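Ticket: left follower arm lags leader during brick sorting demos
Site: Hiltstead, cell 2
Opened by: Cúc Lục
Status: waiting on site 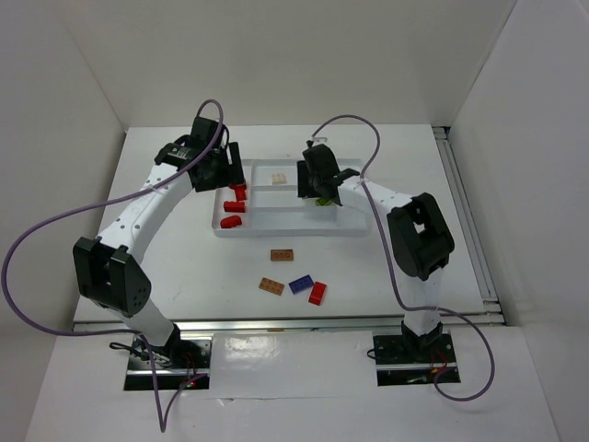 Reading time: 1 min

Fault as reported
Two-arm teleop, task "sort bricks into tray". The left follower trails the leader by a visible amount once the wrist turns past halfway. Right arm tracks normally. Operators are overshooting the left side of the tray and having to re-grip. 17 of 54 demos from Monday rejected in review.

Checked so far
Swapped leader handles left to right. Lag stays with the left follower, so the handle is ruled out.
Restarted the Wovero bridge. No change.
Control loop set to 200 Hz on both arms. Log shows the left one dropping packets in bursts, up to 19 in a row, mostly when the arm reaches over the tray.
Red light on at the left base plate. Please confirm whether it is steady or blinking.

Cable routing
The purple cable on the left makes a wide arc out to the side and hangs down past the base. I would like that ruled out before we touch firmware. Clip it along the upper link with enough slack for a full wrist turn – do not pull it tight at the gripper. Reseat both ends.

Next
1. Re-route, then record five demos with red bricks only, left arm only.
2. Send the Rito log from the same run, unfiltered.
3. If packets still drop, swap the left and right cables and repeat.

Keep the rejected demos. Đàm wants them for the lag comparison.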